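4 Setting up and using the Gruvumen wax warmer

Last updated: June

This section covers first use, heating, applying and cleaning. It applies to the single-pot model supplied with Tasex hard wax beads. For the twin-pot model, see section 5.

4.1 Before first use

1. Remove all packing from the warmer, including the card ring under the inner pot.
2. Wipe the inner pot with a dry cloth. Do not put the warmer base in water.
3. Stand the base on a level, heat-proof surface, away from curtains and towels.
4. Fit the inner pot so that its handle sits in the notch.
5. Run the warmer empty at setting 2 for five minutes, then switch it off and let it cool. A slight smell is normal the first time.

CAUTION: Do not use the warmer within reach of a bath, basin or shower.

4.2 Patch test

Carry out a patch test 72 hours before the first treatment, and again if you change to a different wax. Apply a small strip of warm wax to the inner forearm, remove it and leave the area alone. If redness, swelling or itching is still present at the end of this period, do not go on.

Note: A patch test on the forearm does not rule out a reaction on the face. Treat a small area of the upper lip or brow first.

4.3 Choosing where to work

Use a room with fresh air and a steady temperature. Wax sets too quickly in a cold draught and stays tacky in a hot room. If the room has a ceiling vent, do not place the warmer directly under it.
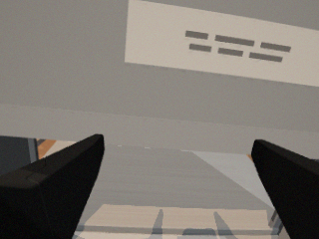
Fig. 4. Slotted ceiling panel (rendered view).

Good light matters more for brows than for any other area. Place the mirror so that your head does not throw a shadow on the side you are treating.

4.4 Heating the wax

1. Fill the inner pot to the lower line with beads. Do not mix beads with soft wax.
2. Fit the lid and turn the dial to setting 5.
3. When the beads at the edge have melted, turn the dial down to setting 2.
4. Stir with a clean spatula until the wax is even and runs slowly, like thick honey.
5. Test a little on the inside of the wrist. It should feel warm, never hot.

CAUTION: The inner pot stays hot after the warmer is switched off. Lift it by the handle only.

4.5 Applying and removing

1. Clean the skin with the pre-wax lotion and pat dry.
2. Dust lightly with powder.
3. Spread the wax in the direction of hair growth, leaving a thicker lip at the far end.
4. Wait until the surface is firm but still bends.
5. Hold the skin taut, grip the lip and pull back against the growth – low and close to the skin.
6. Press the area with a clean palm, then apply the after-wax oil.

Do not go over the same area more than twice in one session. Do not use on broken, sunburnt or recently peeled skin, or if you are using a retinoid cream.

4.6 Cleaning

Wipe the pot with a paper towel while the wax is still soft. Remove any that is left with the after-wax oil – not with nail varnish remover, as this clouds the lid. Spare lids are listed under part number 191.

Text: Leonie Maihi. Checked by Uchenna Igwe, Whitcombe training room.

Related items
Section 5: Twin-pot model
Section 6: Faults and what to do
Prollunstead after-wax oil: directions for use
Storing wax beads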